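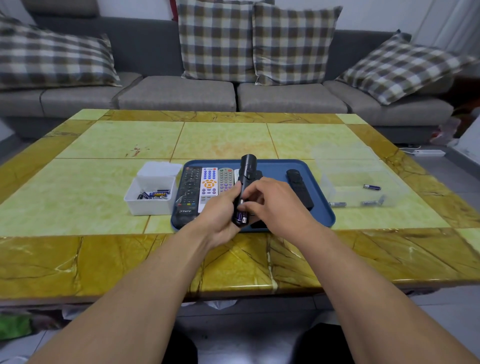
How do you tell which way a battery goes in?
Look for the plus and minus marks inside the compartment. The end of the cell with the small raised button is the plus end. In a remote control the flat end usually sits against the spring.

Household Maintenance, Unit 4 – Batteries
Handout prepared by Merja Kettunen

Tube flashlights
Cells go in one behind the other through the open tail. Check the diagram on the barrel or in the leaflet before loading. Screw the cap on straight.

Remote controls
Most take 2 cells, AA or AAA. Change both together. Do not mix old and new, or alkaline and rechargeable.

Sorting
Keep new cells in a box with a lid. Put used ones in a separate container and tape the ends of any 9-volt or lithium cells. White crust on a contact is leakage – wear gloves and clean it with a cotton swab and a little vinegar, then dry.

For next time: read the Perron sheet, page 2, and bring one device from home that has stopped working. Questions to Ayodele Onuoha, room 346.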